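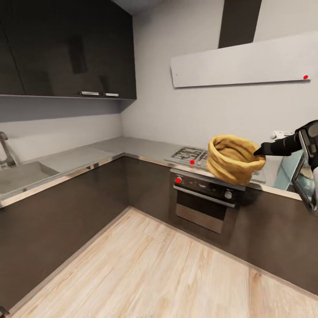 21 November 2018
Sourdough bench, Mavville workshop

Finally, finally got the rye to behave! Writing this up while it's all fresh, because Grímur wants to repeat it and my October notes were useless (half of them were on a flour bag that went out with the recycling).

Starter is the old Kirkegaard culture, the one Bjarke dried on baking paper and posted over. Woke it up over three days with wholemeal rye and tap water, equal weights, fed morning and night. By the third evening it had a lovely apple smell and was domed on top with cracks all through it. Much livelier than the Erine culture, which I have been loyal to for ages and which now looks a bit sad by comparison. Sorry, Erine.

Flour: Cakullow stoneground, the coarse one. Fiorella sifted half of hers and left the rest alone, so we had a side by side. The sifted dough was easier to shape and the unsifted one tasted better. I'd happily eat either. She is going to try soaking the bran overnight in boiled water and adding it back at the mixing stage, and I reckon that could give us the best of both.

Quantities for the big mix: 3000 g flour all up, rye and white together, split into four tubs. Salt at two per cent. Water I kept adjusting by feel, which I know drives Vilhjálmur mad. Next time I'll weigh the jug before and after. Promise.

Dough temperature at the end of mixing was 23 degrees, a bit cooler than I was aiming for, so bulk ran long. I folded every half hour for the first two hours then left it be. Tub three was clearly ahead of the others the whole way through. It sat closest to the oven wall, so swap the tubs around halfway next time. 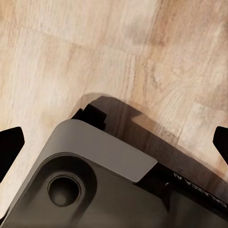
Shaping and proving

Went with rounds for three tubs and tins for the fourth. The rounds need a really generous dusting, more than feels sensible. Rice flour mixed half and half with rye is the winner so far, no sticking at all on the ones I did that way. The two I dusted with plain white flour both tore coming out, and one of those tore so badly I turned it into a flatbread on the spot (delicious, with butter and caraway, possibly the best thing we made all day).

Proved for 90 minutes at room temperature, poke test every so often from the hour mark. Mikkel's rule is that if the dent springs back slowly and stops short, it goes in. I've always waited longer than that with rye and I think I've been overproving for years! His batch had a much rounder shoulder than mine usually get and the slashes opened properly.

Baking

Oven as hot as it would go for the first fifteen minutes with a tray of boiling water on the bottom shelf, then down to 200 until the colour was right. The crust is darker than the last lot and I love it. It sings when it comes out. Vilhjálmur stood there with his ear over the rack for ages, grinning.

Weighed one tin loaf straight out of the oven: 1397 g. Forgot to weigh it going in, so that number is no good for working out the bake loss, but I'm leaving it in the book as something to compare against.

Cut the first round after four hours. Too early, I know. Crumb was still a little gummy near the base, though the flavour was fantastic, sour at the front and then malty. The tins are wrapped in tea towels and staying that way till tomorrow.

To do
- weigh the water jug, before and after
- weigh the tin loaves before they go in as well
- swap tubs halfway through bulk
- ask Bjarke what he feeds his in winter
- Fiorella to bring the bran soaker
- more rice flour, we're down to the last scoop
- try caraway in one tub only, Grímur can't stand it

Added later: cut a tin loaf with Mikkel. Gummy line completely gone, slices down to a few millimetres without crumbling. Smoked fish on top. So good!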